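## 3. Materials and Methods

### 3.1 Study sites and outlets

Used cups were gathered in two towns, Durow and Hivelthorpe, from outlets that sell hot drinks to take away. The outlets were bakeries, station kiosks, a hospital cafeteria, and the foyer bar at Vasić Hall. All 29 outlets that agreed to take part stayed in the study until collection ended in June. Both towns accept paper cups in the mixed paper stream, although the rules printed on the street bins differ. Durow asks residents to remove the lid and sleeve. Hivelthorpe asks only that the cup be empty.

Outlets were grouped by the type of seating they offer. An outlet with tables inside was classed as mixed, even where most of its customers carried their drinks away. The hospital cafeteria was difficult to place. It has tables, but staff take drinks to the wards and the cups enter a separate waste route, so it was treated as a class of its own in every table that follows.

Each outlet received a stand with two openings, one for cups and one for everything else. The stands were supplied by Zanarex and emptied by the regular cleaning crew at closing time. Crews tied and tagged the cup bag at the outlet. Bags with a missing or unreadable tag were counted in the total weight and left out of the outlet comparison.

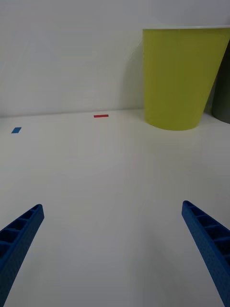

Collection bags were weighed on arrival and held overnight at room temperature. Liquid left in the cups was the main source of error at this stage. A bag from a station kiosk can hold enough cold coffee to change its weight more than the number of cups does, and for that reason bag weight was never used to estimate the cup count. Cups were drained for ten minutes on a wire rack before any other step — upside down, with lids removed.

### 3.2 Counting and sorting

Cups were counted by hand. Counting took place in two passes by different people, and a bag was recounted if the two results did not agree. In total 3428 cups were counted, of which 1584 came from Durow and 1844 from Hivelthorpe. A cup was counted if the rim and at least half of the side wall were present. Loose sleeves were counted separately. Nested cups were pulled apart first, and stacks that could not be separated without tearing were soaked in cold water and counted after soaking.

Every cup was then assigned to one of four condition classes:

- Clean: no visible residue after draining
- Stained: residue on the inside wall only
- Filled: napkins, stirrers, food, or other items pushed inside
- Damaged: torn, flattened, or with the base pushed out

The classes were applied in reverse order, so that a damaged cup holding a napkin was recorded as damaged. Lipstick and pen marks on the outside were ignored. Lids left in place were noted in a separate column and did not affect the class. The boundary between clean and stained gave the most trouble, mainly with tea, and disputed cups were settled by Blagoje Petkov against a set of printed reference cards.

Sorting was carried out under the same ceiling lights at all times, with window blinds closed. Early trials under daylight gave a lower share of stained cups on bright mornings than on dull ones, and the trial results were discarded.

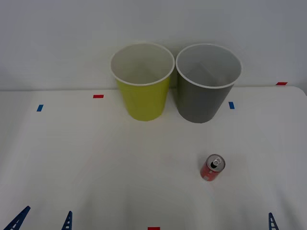
### 3.3 Pulping test

A subsample of 500 g dry weight was drawn from each condition class for each town. Cups were cut into strips by hand and mixed before weighing. The strips were soaked in tap water at 40 °C and stirred in a laboratory pulper at a fixed speed. The resulting slurry was passed through a slotted screen, and the material held back on the screen was dried to constant weight. Reject rate is given as the dry weight of this material divided by the dry weight of the input.

The reject fraction contains both lining and fiber that stays attached to it. No attempt was made to separate the two. Earlier work often reports the lining share alone, which gives lower values, and the figures in Section 4 should be compared with such work only after this is taken into account. Filled cups were emptied before cutting. Their contents were weighed and reported as contamination — they do not enter the reject rate.

Cup design was recorded where it could be judged from the outside. The fields were nominal size, wall type (single, double, or rippled), main outside color, and rim condition. Outside color was included as heavily printed stock can tint the pulp. Volume was measured by filling an unused cup of the same design to the rim, as the size names used by the outlets were not consistent. A cup sold as medium in one bakery held less than one sold as small at the kiosks.

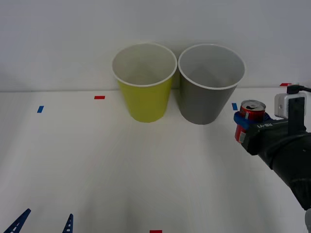 **Figure 1.** Two disposable paper cups, yellow-green (left) and gray (right), both with white interiors and rolled white rims.

### 3.4 Treatment of the data

Shares were calculated by outlet first and then averaged by town, so that the busiest kiosks did not set the town result. Differences between towns were tested by permutation of outlet labels within each seating class. The hospital cafeteria was excluded from this test, having no counterpart in the other town. Missing bags were not replaced by estimates. Where an outlet had missing bags, its share was calculated from the remaining bags and the outlet was marked in the tables.

Reject rates were compared within condition classes only. The subsamples in the damaged class included more double-walled cups than the others, and a pooled comparison would mix the effect of handling with that of cup design.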